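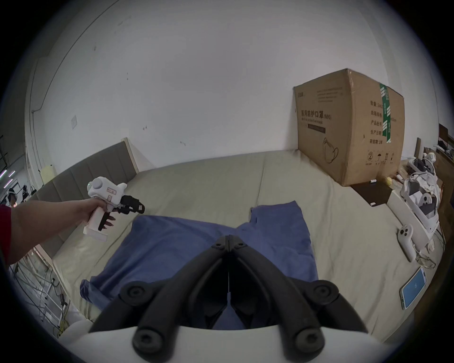
Pundham Garden Supply Help Desk
Ticket: Bistero drip timer skips the back bed
Opened by: Ylva Kristiansen
Handled by: Aslak Skjelbred
Opened: 25 July 2026
Status: Closed, with grumbling

Ylva Kristiansen wrote:
I have a Bistero two-zone timer on the outside tap. Zone 1 does the tomatoes. Zone 2 is supposed to do the back bed, where I have milkweed, coneflowers and bee balm for whatever flies in. The tomatoes are having a lovely summer. The milkweed looks like it has been told bad news. Zone 2 is set for 12 minutes every morning, the screen says it ran, and the soil back there is dust. I have changed the batteries. I have also stood over it at six in the morning in a bathrobe, and it clicked at me.

Aslak Skjelbred replied:
Thanks for the bathrobe detail, the click is useful. If you hear it, the valve is getting its signal. Please try these in order:
1. Turn off the tap and unscrew the zone 2 hose from the timer.
2. Turn the tap back on and run zone 2 by hand from the menu.
3. Tell me what comes out.

Ylva Kristiansen wrote:
Water came out. Mostly onto my shoes. So the timer is fine and I owe it an apology?

Aslak Skjelbred replied:
Possibly a small one. Next is the filter washer where the hose joins, then the pressure reducer. Which line do you have running to the bed, and how many drippers are on it?

Ylva Kristiansen wrote:
It's the Westerberg quarter-inch kit. 11 drippers. My neighbor Kjell Berge put it in last year and says it can't be the line, because he put it in. Filter washer was clean. I blew through the reducer and it seems clear, although I'd rather not do that again.

While I'm here, can someone look at my account? I signed up for your members' page and something is off with the album I started for the garden.
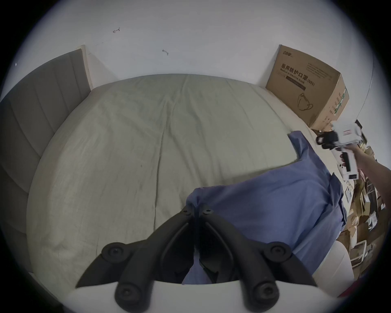 Attachment 2 of 2: bed, green sheet, gray headboard

Aslak Skjelbred replied:
I've passed the album question to Edvin Vik, who looks after the members' page. On the line: pull the end plug at the far side of the bed and run zone 2 again. If nothing reaches the end, work back toward the tap, one dripper at a time, until you find water.

Ylva Kristiansen wrote:
Nothing at the end. Nothing at the next one either. I got water at dripper 3, counting from the tap. Between that and the next one, the tube goes under the edging stones, and one of the stones is sitting on it. Squarely. The tube is as flat as a shoelace.

Kjell has been over to look. His position is now that the ground moved.

Aslak Skjelbred replied:
Ground does that. Cut out the flat piece and join the ends with a straight barbed connector. Dip the tube in hot water first or you'll be there all evening. Flush the line with the end plug out before you close it up, and give the bed a good soak by hand tonight.

Edvin Vik replied:
Album: you can take pictures out yourself under My Garden, Edit, Remove. Both will go if you tick both. The page needs a reload afterward, and sometimes a second one. We know.

Ylva Kristiansen wrote:
Connector in, stone moved, all drippers dripping. There is a monarch on the coneflowers, which I'm choosing to take as feedback. Album took 2 reloads. You can close this.

Aslak Skjelbred replied:
Closing. Cause: edging stone on supply tube. Timer not at fault.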